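About Dolis House

Dolis House is a small training school for people who want to work in housekeeping, whether in guest houses, care homes or private homes. Sofia Antoniadis and Styliani Koutsoukos opened it after many years of running the linen side of a hotel. We take 16 learners on each course, and a course is 40 hours long.

Most of the teaching happens in the practice bedroom. We kept it plain on purpose, with white sheets, white pillows, a wooden nightstand and pale blue-grey walls, much like the rooms our learners go on to look after. Everyone starts with the bed. Sheets are pulled smooth, the sides hang level and the pillows go side by side at the head.

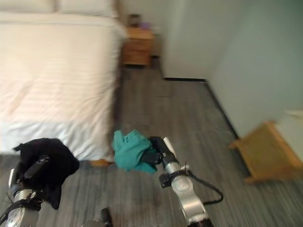
After the bed come the surfaces and the floor. Learners dust from the top down, do the skirting boards by hand and put small things back where they found them. Eirini Chrysikopoulos teaches this part of the course. She asks learners to go back to the door at the end and look at the room from there before they call it finished.

The second half of the course is about laundry and folding. We use ordinary household things for this: towels, T-shirts, pillowcases, cloths in all sorts of colours. Learners sort a mixed pile, shake each piece out, find the corners or the seams and fold it to a set size so that it stacks. Fitted sheets are left until February on the winter course, when everyone has had some practice.

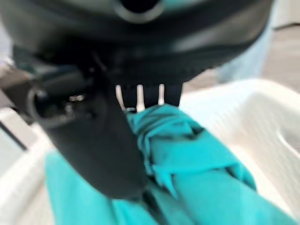 Aniela Pietrzak looks after the linen store and marks the folding tests. A stack passes if it stands straight on the shelf and every piece can be taken out without undoing the one below. Learners who don't pass can try again in the same week at no extra charge.

So far 891 people have finished the course. Several now work at the Pappas guest houses, and two have come back to us as assistants. Antigoni Triantafyllou runs the office and answers questions about places, fees and start dates. The office is open from 9 in the morning until 4 in the afternoon, and visitors are welcome to see the practice bedroom if they ring first.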